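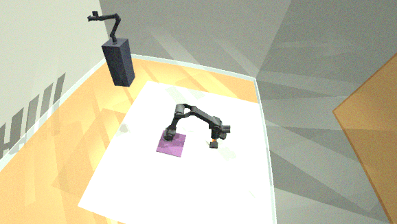 A dark robot arm over a white surface, computer rendering.

1/ Zerkville Public Library will change its borrowing rules in June. The main points are set out in this thread. The full policy is available at the front desk of each branch.

2/ Overdue fines on books, magazines and audiobooks will end. Fines already on a card will be cleared. Cardholders do not need to call, write or visit to have this done.

3/ The standard loan period will be 30 days. Items may be renewed twice, unless another reader has placed a hold. Renewals can be made online, by phone or in person.

4/ Charges for lost items remain in place. An item not returned within 109 days of its due date will be marked as lost and billed at replacement cost. If it comes back in good condition, the bill is removed.

5/ At present, 959 cards are blocked over unpaid fines of any size. Of these, 700 belong to readers under 18. All cards blocked only for fines will be reopened on the day the new rules take effect.

6/ The Traston branch will extend its evening hours on the same date. Hours at the Mujić Street branch do not change. The book drop on the parking lot side of Mujić Street is closed for repair; please use the one by the main doors.

7/ Museum passes, tools and laptops are not covered by the new rules. Daily late charges for these items stay as they are, and they must be handed to a staff member at the desk.

8/ Residents of Prurkex may continue to apply for a card free of charge under the existing agreement between the two towns. Proof of address is required.

9/ Written comments on the policy may be addressed to Ludivine Tanguy, Head of Borrower Services, or left at any branch. Large-print copies are available on request.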